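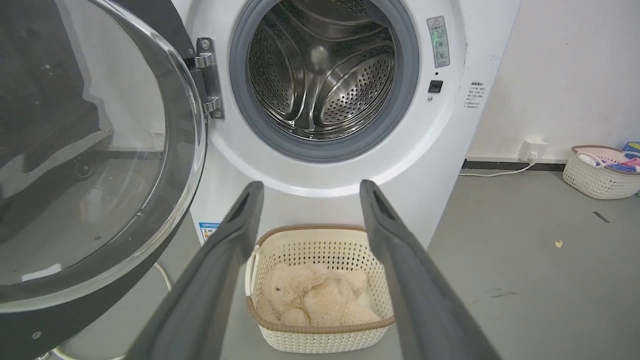
Front Loader, White, Large Round Door - Used, Checked Over

Item 3267
Category: Laundry / Washing machines / Front loading
Condition: used, good
Stock: 2 at the Drisska counter
Sold by: Eridbridge Household

Quick version

White front loading washer. Round door, dark gray outer ring, big curved see-through window. Metal hinge on the left, so the door goes left. Stainless drum. Gray rubber gasket. Full width machine, not a counter top one - measure your doorway before you ring us.

Second unit is the same model, same white, with a small scuff on the back panel. Same price. Ask for whichever you like, we don't mind.

Drum and door

Drum is stainless, small round holes all over, raised curved ribs running toward the back. The ribs lift the load and drop it again, normal front loader stuff. Polished inside. Run a fingertip over the holes if you're at the counter, no burrs, Oskari went over both drums with a nylon stocking and nothing snagged.

Gasket is one thick ring round the opening. Pull the fold back and wipe it after each wash. Leave the door open a hand's width when you're done. Most of the smelly machines we get in are just gaskets that never got wiped.

Hinge is a chrome bracket, screws easy to get at. Door can't be rehung on the other side. We get asked that alot. If your machine has a wall close on the left, the door will hit it and you'll be loading round the edge of the glass. Tell us the gap and we'll say yes or no.

Labels and language

Labels on the front are in Chinese. There's a warning label with a triangle at the top, to the right of the opening, and a printed sticker further over at the side edge. Small blue and white label low on the left. We leave them all on. An English sheet comes with the machine, one page, both sides, written up by Ona Sproģis - covers the warnings, the programs and what the little icons mean. Lost yours? Email us and we'll send another.

What we do before it goes on the floor

- empty hot cycle, then a rinse
- filter out, cleaned, back in
- gasket wiped and checked for splits, all the way round
- door catch opened and shut 200 times (yes really, Oskari has a system)
- leveling feet freed up and greased
- inlet hose swapped for new
- drain hose checked, swapped if it's gone stiff

Motor and pump get listened to by Raimo Vainio, who has been fixing these longer than we've been selling them. If he doesn't like the sound it goes for parts.

In the box, well, on the pallet

Machine, new inlet hose, drain hose with hook, English sheet, 4 transit bolts in a bag. Keep the bolts. If you move house you'll want them back in, and we charge for replacments.

No stacking kit. No pedestal. We do have a plain rubber mat from Plisura that fits under most full width machines, ask at the counter.

Delivery and fitting

Drisska and nearby: our van, to the door. Upstairs is extra, tell us which floor when you book. No lift and a tight turn on the stairs - send a photo of the turn first please.

Fitting is cold water only, one tap, standard thread. We connect, level, run a short rinse and stay till it drains. Old machine taken away if it's unplugged and emptied. Please empty it. Onni has had wet boots enough times.

Further out goes with Wieser Freight, curbside only. Two people needed at your end.

Warranty

Six months, parts and labor, from the day it's delivered. Covers motor, pump, door catch, electronics. Doesn't cover coins, bra wires or anything else that went in with the wash. Gasket splits covered for the first month.

Questions we keep getting

Can I put it in a bathroom? Depends on your outlet and how far it is from the tub. Ask an electrician, not us.

Will it take a big comforter? A single, fine. A king, no, take it to the laundromat.

Powder or liquid? Either. Less than the box says. High efficiency type only or you'll get suds all over.

Does it dry? No. Washer only.

Can I come and look? Yes, mornings are best, afternoons the van is out and there's only one of us. We'll open it up for you and you can stick your head in.

Will you hold one? Two days with a deposit. After that it goes back on the list.

More coming?

A few more front loaders due in May, not sure which models yet. Adjoa Zakaria keeps the waiting list - leave a name, a phone number and the width of your space. Depth too if it's going under a counter, people forget the hoses and then it sticks out past the cabinets.

Related: rubber mat, inlet hose (long), drain hose hook, door gaskets by size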